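# Skaltodix Gripper Cell for Carton Handling

The Skaltodix is a two-finger handling cell supplied by Jastholm to packing rooms, returns counters and small distribution centres. It is intended for sites where cartons of mixed size arrive in no fixed order and where a full conveyor line cannot be justified.

The fingers are built from pivoting links and carry textured pads at the tips. Worn pads may be replaced on site by trained staff. A wrist camera is fitted as standard.
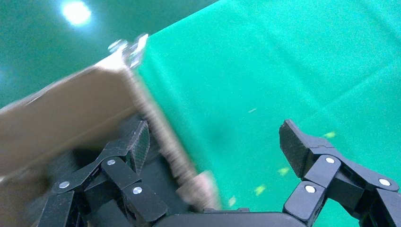 Jarrah Kereama writes that the night crew at Reinholz expected to lose hours when the cell was installed and instead lost the part of the job that hurt their shoulders, although the new rosters took until December to settle and should have been discussed with the crew much earlier.

Jastholm now requires a roster consultation before commissioning. Operators are retrained in cell supervision, fault clearing and carton inspection, and labour agreements at the customer's site remain in force throughout.

**Ordering information**

- Training: 2 operators per cell, included
- Spare pad sets: packs of 50 or 200
- Catalogue reference: Gekis 138
- Service enquiries: Jacqueline Huet, Customer Programmes

Prices are quoted on application.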